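# Galería del entorno de cocina – módulo de planificación Vereck

La presente galería reúne vistas del entorno simulado en el que se desarrolla y evalúa Vereck, el módulo de planificación de movimiento para brazos manipuladores. El entorno se ejecuta sobre el simulador Zemeck y corresponde a la tarea de recogida de objetos pequeños en encimera y fregadero. La página se dirige a los grupos usuarios del software y complementa la documentación técnica, que se distribuye por separado.

Última revisión: 8 de marzo de 2020.

## Planificación sobre el fregadero

El planificador recibe la pose objetivo de la pinza y devuelve una trayectoria articular libre de colisiones. En el fregadero, las paredes de la cubeta y el grifo restringen de forma considerable el espacio de aproximación, motivo por el cual esta zona se emplea como prueba de referencia. El conjunto de evaluación consta de 2632 consultas, de las cuales 946 sitúan el objetivo por debajo del nivel de la encimera.

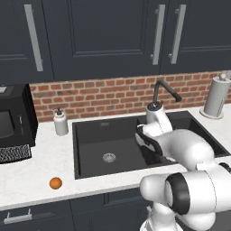 Cada consulta se resuelve en dos etapas. La primera busca un camino mediante muestreo en el espacio de configuraciones; la segunda suaviza el resultado y ajusta el perfil de velocidades a los límites de las articulaciones. Ambas etapas pueden invocarse por separado desde la interfaz de programación. Si la segunda no converge, el módulo conserva el camino original y registra la incidencia en el archivo de ejecución.

El modelo de colisión emplea geometría simplificada para los armarios y la encimera, y mallas de mayor detalle para el grifo y la pinza. La distancia mínima de seguridad se define por pares de objetos en el archivo de configuración.

## Percepción de objetos en la encimera

La localización de los objetos corresponde a Gounder, el componente de percepción. Este módulo estima la posición y la envolvente de cada pieza y las publica en el mismo sistema de coordenadas que utiliza el planificador. Las frutas resultan adecuadas para la calibración inicial – sus formas redondeadas admiten numerosas direcciones de agarre – y figuran en el catálogo básico de objetos. El componente mantiene hasta 12 hipótesis simultáneas por objeto y descarta las que no superan el umbral de confianza.

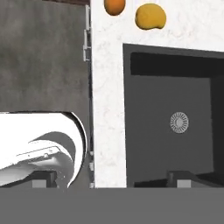 **¿Puede utilizarse el planificador sin el componente de percepción?**

Las poses de los objetos pueden tomarse directamente del estado del simulador activando el modo de referencia, lo que permite evaluar la planificación sin el error de estimación.

## Reproducción de las ejecuciones

Las ejecuciones se almacenan con Drollau, la herramienta de registro, junto con la semilla aleatoria y la versión de cada módulo. Para repetir una consulta basta con cargar el registro correspondiente en una instalación que disponga de las mismas versiones. Los registros anteriores a la revisión de junio requieren conversión previa mediante la utilidad incluida en el paquete.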